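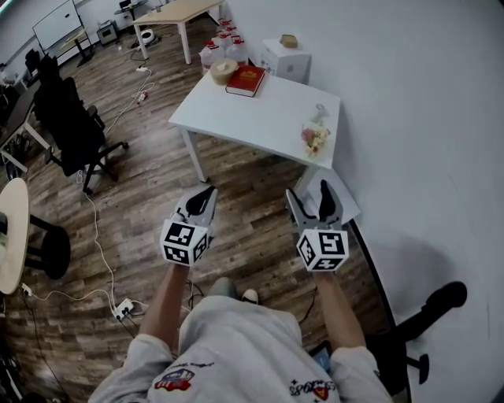 Who may attend the open day in April?
Staff of member firms and their guests may attend. Places are limited to 36, and names should be sent to Annelies Dekker by noon on Friday.

Orkidbridge will open its demonstration room for the second time this year. The program covers the hand-held gripper method, in which a person carries out a household task with two grippers and the recordings are later used to train a robot arm. Saturnino Montoya will present the work and take questions. Visitors may try the grippers themselves at a low table, in groups of no more than five.

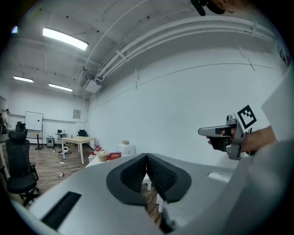
Hand-held grippers in the demonstration room at Orkidbridge.

Koen Aerts will report on the Kodo trials, which now include 910 recordings. His talk begins at 2 p.m. and will be given in English. Guests are asked to sign in at the front desk on arrival. The slides will be sent to all who registered.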